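Plistura Opens Equipment Planning Service for Container Sorting Cells

ANDLEY, 5/7/23 — Plistura today opened orders for its equipment planning service, aimed at redemption centers and small recycling sites that are budgeting for robot sorting of mixed beverage containers. The service covers cell sizing, gripper selection, spare parts planning and a written cost schedule that a site can attach to its capital request.

Planning starts with the containers a site receives. Plistura handles them on a test surface with the grippers under consideration and records cycle time, missed grasps and finger wear. Clear plastic is treated as a separate class in the cost schedule, as it often calls for extra camera time and a second grasp attempt.

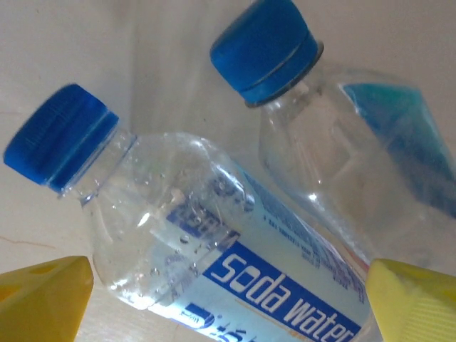 Gripper fingers open on either side of a soda water bottle, with a second clear bottle behind.

The standard report compares 2 layouts, a single-arm cell and a two-arm cell, over 5 years of operation. Each layout is priced with arms, grippers, mounting frame, cabling, controller and installation labor listed on separate lines. Replacement fingers are carried as a consumable. Sites that already own arms can have those lines removed and the remaining items priced again.

Floor space is reported separately from equipment cost. The two-arm layout needs a wider frame and more cable clearance above the surface, and both figures are given for the arms at full reach. Bin position is fixed early in the process — moving it later changes the reach calculation and may change the arm model. 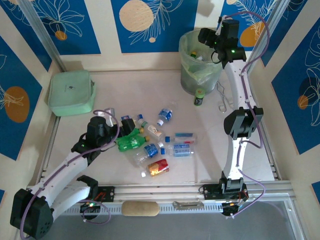
Ekanayake said the cable clearance figure was the one missing from earlier quotes, and that a buyer who leaves it out of the floor plan will pay for it at installation. Separate lines for fingers and labor, Ekanayake added, make it easier to split a purchase across two budget years.

Pilot planning took place in April at the Reser site, using a sample of 1,325 containers. The pilot report included 386 containers logged as crushed or deformed, which were costed as their own group. Reser received both layouts and has not yet selected one.

The service does not include the purchase of equipment. Plistura supplies the specification and the cost schedule, and the site may take them to any integrator. Reports are delivered as a spreadsheet with a short written summary. One revision is included in the fee.

Requests can be submitted to the Plistura planning desk in Andley. Sites should have a floor drawing, a power supply rating and a recent container intake log ready before the first call.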